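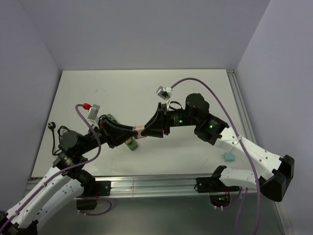 How does a poor family in Manbridge get on the list for monthly support?

The family must be visited at home by a district worker, who fills in a form of 14 pages and sends it to the Bultdale provincial office, where the decision is made.

In the last year, 587 families in Manbridge asked for such a visit. At the end of June, 146 of them were still waiting. The support itself is not large. It pays for rice, cooking oil and school shoes, and a family with a baby receives a little more. But for people who live from day work at the port, it decides whether the older children stay in school or go to sell things on the road.

I spent a morning in the district office, where the doors open at eight and the benches are full before that. Most of the people there had come for the second or third time. One mother of four had walked from Harawira, a village on the hill side of the river, with her papers in a rice bag. Her form was returned because the roof of her house was described as "good." The roof is new, she told the clerk, but it was given by the church after the storm.
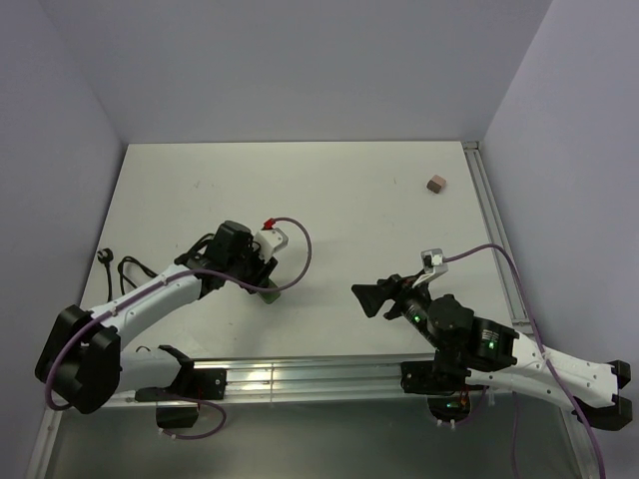 Such small facts weigh heavily in the scoring. The form gives points for the floor, the walls, the water and the roof, and a family with too few points is left out, even when nobody in the house has work. The difference can be one point. On paper it is a very small thing, like the little pinkish-brown cube on that wide white table, and a worker in a hurry can easily pass over it. The people of Harawira ask that income be written down first and the roof after.

The province has promised to change the form in August. A trial was done in Rulier, where the visits were made by two workers together and the answer came in 10 days. Families there could also read their own form before it was sent. In Manbridge the district has only one motorcycle for the visits, and the hill road is closed when the rain is strong.

The mother from Harawira left with a new form and a date for another visit. She did not want to say if she believes in it. She asked the clerk for a pen, in case the worker comes without one.

Related stories
School shoes and the price of the first day
Port workers in Bultdale ask for a fixed daily wage
Rulier opens a second health post
The river road, before and after the storm

Last updated: July 21, 2019

Contact the editors | Copyright, all rights reserved | Back to top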